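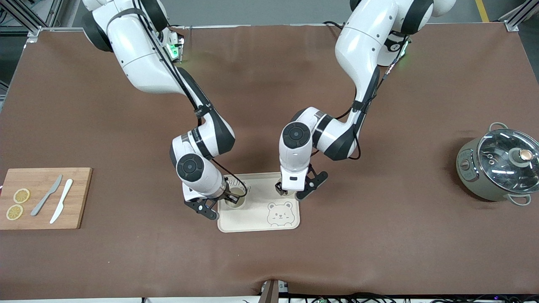 Figure 4.1. Large tabletop covered with a smooth brown cloth.

Unit 4: Drape and Cover Sizing
Textile Finishing, February
Notes by W. Ostrowski

4.1 Terms
Drape is the way a fabric hangs under its own weight. Drop is the vertical distance from the table edge to the hem. Overhang is the drop measured on both sides and added together. Students often mix up the last two on the worksheet.

4.2 Cut size
Cut length = table length + 2 x drop + 2 x hem allowance. Cut width is found the same way. Apply the shrinkage factor last, to the full cut size including hems.

Worked case: table length 200 cm, drop 30 cm, hem allowance 7 cm. The cut length before shrinkage is 274 cm. The Prakthorpe table in the workbook gives 273 cm because it rounds the hem down; use the formula.

4.3 Fabric weight
Weight is stated in grams per square meter. A light cover at 134 g/m2 creases easily and lifts in a draft. Heavier cloth lies flatter but forms fewer, wider folds at the corners.

4.4 Drape coefficient
A circular specimen is held between two smaller disks and its shadow is traced. The coefficient is the draped area less the disk area, divided by the flat specimen area less the disk area. A low value means a limp fabric.

Reading: Mutiso, chapter 4. Problems 2 to 9, odd numbers only.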